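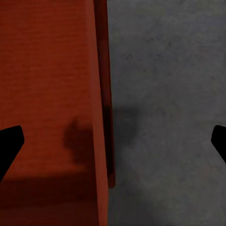

Laltine puts tray-carrying robots on day shift at Kerslake, retrains crew, no layoffs

FOR IMMEDIATE RELEASE
20 July 2021

KERSLAKE -- Laltine, the parts and detailing supplier, today said its two-armed carrying robots have gone on regular day shift at the Kerslake site. First tested in simulation, now on the floor. Job one: moving red parts trays from the stockroom to the service bays and back. Dull work, heavy on the wrists, and the thing people at Kerslake complained about most.

Roughly 80 staff work at the site. None are losing a job over this. Hours stay the same, pay stays the same. What changes is the walking.

"We had trained techs spending their mornings as porters," said Wiremu Halliday, operations lead at Laltine. "They'd get set up on a car, then stop, go fetch a tray, come back, find it was the wrong tray. I did it myself for years. I don't miss it."

How it works, short version. The software, Nemuslow, gets a request from a bay. Robot picks up the tray with both grippers, keeps it level, takes it through the door to the car. Tech says where it goes. If anyone steps into the path the robot stops and waits, and it doesnt start again until the way is clear.

Before any of this went live the team ran 1,000 practice carries in a simulated garage, doorway and parked car included.
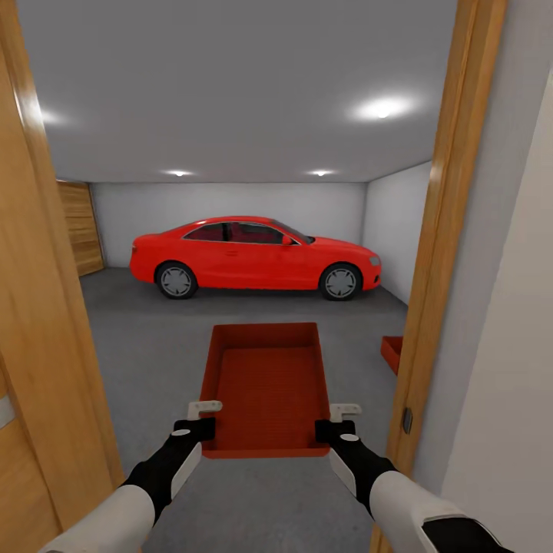
Hadiza Adeyemi said the door was what worried her, more than the lifting, and that she wants the bay crews to have the last word on where a robot can and can't go. She also asked for the stop button training to be repeated in November, when the new starters come in. Laltine has agreed to both.

Under the new set-up 2 people per shift act as floor leads for the robots. It's a paid step up, open to anyone on the crew, no degree needed. Training is on the clock. Leads check the grippers at the start of shift, clear faults, and log anything odd. So far the log has 513 entries, most of them minor: slow pickups, trays left too near a wall, one long argument over what to call the robots (unresolved).

Night shift is not included for now. Neither is the paint area. Lifting anything heavier than a loaded tray stays with the hoist, as before.

Useck, the company's second site, is next in line. No date yet. Crews there will get a walk-through at Kerslake first and can send in questions thier own way, on paper or through the shift lead.

Media contact: Laltine press desk, Kerslake site. Interviews with floor leads on request, please allow a day or so for shift cover.

ENDS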